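I'd driven past Punddale Paper Goods for years thinking it sold printer supplies. Then a friend got married in August with the most gorgeous paper flowers running down every table, and when I asked where they came from she pointed me at that same little storefront. So on Friday morning I went over with a notebook and a box of donuts to meet Gifty Appiah, who makes them.

She had coffee going already. "Sit anywhere that isn't pink," she told me, and I saw what she meant, because there was a wedding order for a family out in Rutitz drying on the good chairs. It was for 141 calla lilies, and she'd promised every last one by the weekend!

I asked why callas. I would have guessed roses were the big seller (I love a paper rose). Gifty made a face.

"Roses hide everything," she said. "You mess up a petal, you put another petal on top. A calla is one sheet of paper. You roll it and there it is, and if you rolled it badly everybody at table five is going to know."

She learned from her aunt, Ekua Kyei, who used to make flowers for church windows and kept all her paper flat under a mattress. Gifty still does a version of that, with two old doors and a stack of encyclopedias. She buys her paper from Prendell in packs of 25 sheets, and she's picky about the color. Too sweet and it looks like a baby shower. She likes a pink that leans toward salmon, the kind that turns almost coral once part of it is in shadow.

"People ask me if I paint the insides," she said. "I don't paint anything. You curl it and the light does the rest." 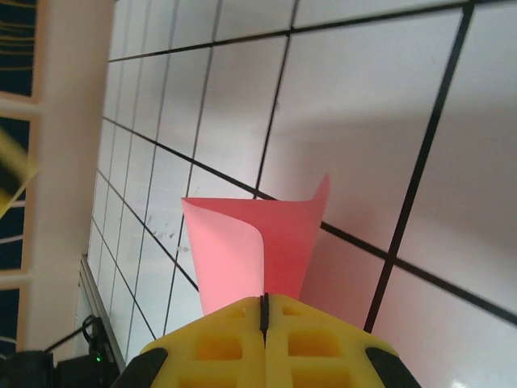

Kwabena wants it on the record that the curl is harder than Gifty makes it sound, and that he ruined most of a pack his first week because he kept creasing the bottom before he'd opened up the top. He came in through the back while we were talking and helped himself to a donut, and I was glad he did, because Gifty talks about rolling paper the way my grandmother talked about pie crust. You just feel it, apparently. Well, I don't!

So I made them both slow down for me. You start with the corner you want for the tip, and that corner stays up. The sides wrap toward each other into a cone, without pulling, and you pinch low, lower than you'd think. Then one side of the rim gets rolled outward over a pencil, or over your finger if you're Gifty. The tip is left alone.

"Everybody wants to fuss with the tip," Gifty said. "Leave it! It knows what it's doing."

My first try looked like something you'd serve fries in. The second had a nice roll on the left and then sprang open the minute I reached for my coffee. Gifty said the paper remembers being flat, and you have to hold the pinch a little longer than feels reasonable before you go anywhere near the glue. Kwabena's advice was to stop squeezing so hard. I was getting both of these at once, one in each ear.

We got onto money, a little. She doesn't charge by the hour and doesn't want to know what it would come to if she did. The tall arrangements sell best, though her own favorite is a single flower in a bottle. She's had requests for blue callas, black callas and one in newspaper for a retirement party at the Nutsugah, the restaurant down the block. The newspaper one tore twice. She'd do it again, she said, but she'd size the paper first with a thin coat of starch.

I asked if she ever gets tired of pink. She thought about that for a good while and ate half a donut.

"I get tired of stems," she said. "Wrapping stems is just wrapping stems. I put the radio on for that."

I left with my third attempt, which Gifty fixed when she thought I was looking for my keys. It's in a juice glass on my kitchen windowsill now. She's taking orders for the spring already, and if you want callas she'd like to hear from you a good six weeks ahead. Roses she can do in three.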